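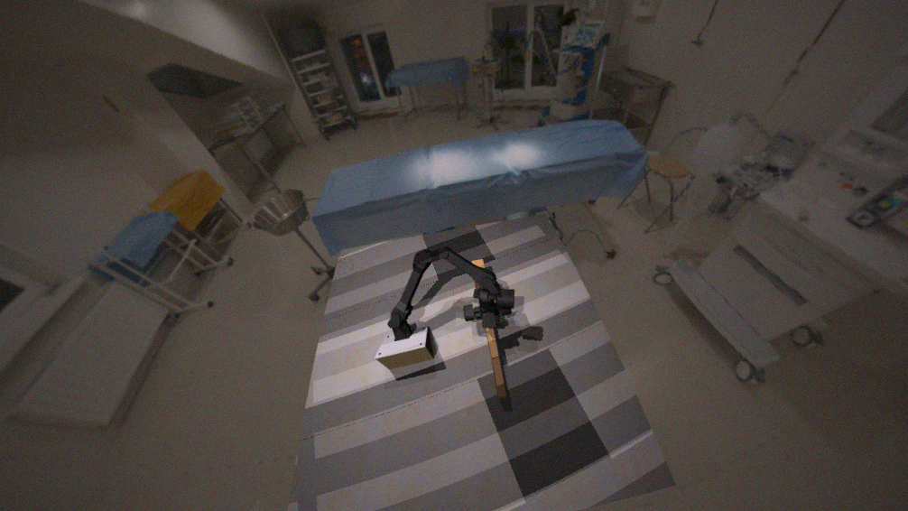 What the coolant bottle tells you

Ditte Nørgaard keeps a row of old expansion tanks on a shelf in her workshop in Trarnance. Some are still nearly white. Most have gone the colour of weak tea, and one from a Belia estate is so brown that the level marks can't be read from outside.

"People top up through a tank like that for years," she says. "They're guessing."

The Belia came in last December with a heater that blew cold at idle. Its owner had been adding tap water every few weeks. The garage drained the system, found the mixture weak enough to freeze at minus 14, and replaced the tank, cap and lower hose. The bill was £534, most of it labour, as the bumper has to come off to reach the hose clip.

Nørgaard checks the level with the engine cold and the car on flat ground. If it has dropped below the lower mark, she looks at the cap seal first, then the hose ends and the water pump. A dried crust, often pink or green, marks a slow leak.

Colour is a poor guide to what is in the system. Two makers may dye quite different fluids the same shade, so she goes by the specification printed in the handbook. The old Lenz vans that make up much of her trade need a change every 36 months. Later ones can go up to 15 years on the factory fill, though she tests them at each service anyway.

Dilek Ağca, who drives one of the vans on the Gindetell road, now carries a bottle of ready-mixed coolant behind the seat. She has used it once, in a lay-by, after waiting for the engine to cool.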